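4.2 What counts as a good place for an empty can?

I'll admit I went into this part of the study thinking it would be the dull one. We had the kitchens, we had the logbooks, and I assumed a container was a container: you finish your drink, you see something with an opening, in it goes. Then Paweena Srisuk and I sat down with the December logs from the Okeck building and started arguing over the very first page (she was right, I was wrong), and this section got three times longer than planned.

The logs cover 700 drop-offs across 23 shared kitchens and break rooms. Of those, 600 were drink cans, and the rest were cartons, snack wrappers, and the odd little thing we ended up filing under "other." People wrote down what they put away, where it went, and whether they had to think about it. That last column was Shalini Kaushik's idea and I grumbled about it at the time. I take the grumbling back, because it's the most interesting column we have!

The short version is that people care a lot about the opening and much less about the size of whatever is under it. A wide round rim gets used without a second thought. A paper cup makes people slow down, even when it's plainly empty and standing right in front of them. Several people told us a cup "is for something," and dropping a piece of trash in it felt a bit rude. Once there's already something in the cup, though, that feeling mostly goes away, and the next small item follows the first one in. We call this the starter effect, mainly so we had something to call it in meetings.

Buckets don't seem to need a starter. With an open bucket the first can goes in as easily as the fifth, and it doesn't matter which way up it lands. Cans tip over, roll against each other and settle on their sides, and that's fine with everybody. The one complaint we heard over and over was about where the bucket sits. If it's down on the floor, people standing at the table drop things from too high and get a clatter (Genalyn Espiritu's notes from the Olia break room use the word "clatter" an awful lot). If it's up at table height, the noise complaints dry up but people grumble about losing the space.

Opened cans turned out to be their own headache. A can with the tab bent back and the lid punched in might be finished or might be somebody's afternoon, and from across the room you can't tell. In the logs, an upright open can was left alone far more often than one lying down. Kai-wen Ho had a nice way of putting it in her field notes: a standing can still has an owner. I've started noticing this at home and it's driving my family up the wall.

Figure 2 shows the kinds of items and containers I'm talking about, all at the same white table.
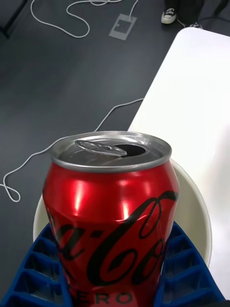
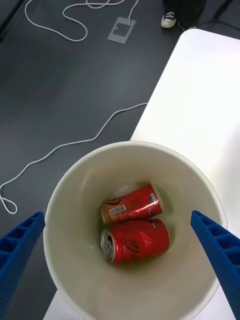
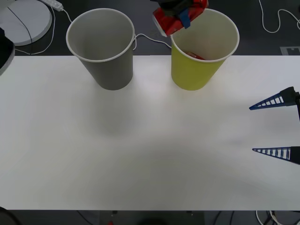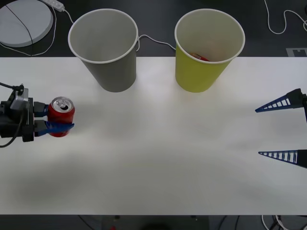 Figure 2. Red items and containers at the white table. From first to last: an opened Coca-Cola Zero can, upright; two red cans on their sides in a round white bucket; a gray paper cup and a yellow-green one, with a small red object in the yellow-green cup; the two cups again, with a red can standing on the table.

4.3 Color, and why I'm careful about it

You may have spotted the two cup colors in Figure 2 and wondered if we're about to claim that yellow-green beats gray. We're not. Prasert Phetsri ran the numbers both ways, and the trouble is that our kitchens didn't mix colors evenly. The Sirov floors had mostly gray cups, the Olia room had mostly bright ones, and those two groups of people have very different habits to begin with. (The Sirov folks eat at their desks. I have opinions about this, but they belong in another paper.)

What I'm comfortable saying is smaller. When two cups stood side by side and one already held something, people went for the one with something in it, and they did so whichever color it was. We saw that pattern in every kitchen where both colors were out together. When both cups were empty, the choices were all over the place, and a good share of people simply left the item on the table and walked off.

I'd love to run this again with the colors properly balanced and the cups swapped left for right every Tuesday, so position gets a fair hearing too. Paweena has already drawn up the sheet. For the rest of this paper we pool the two colors and treat them as one kind of container, and the bucket results are reported separately in Section 5.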